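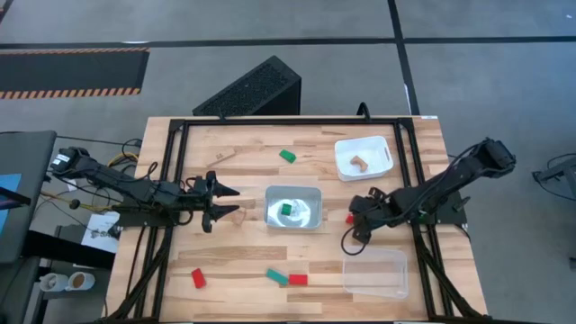
Blocks on the table, green one in the tray.

July 5, 2025

Started on the blocks after breakfast. Noémi wants them sorted before they go over to Broletell, and she asked me to go by color first and leave the size for later. Green in the tray with the white liner, red in the clear bin, plain wood in the white basket. Fine by me.

Tegwen called in the middle of it about the invoice from Tullell. It came to 400 and she had 70 written down, so we went back through April together and found the delivery she'd missed. Took most of an hour. My tea was cold by then.

The liner keeps bunching up. I might cut a piece of felt for that tray, if Llinos still has any from the curtains.

Lunch was leftover soup. Gwawr came by for her ladder and stayed to talk about the bus changes. She thinks the reds are a nicer shade than the last set. I can't see it myself.

Need to ask Noémi if the teal ones go in with the green. Also buy tape, and call Nadiia back before she leaves.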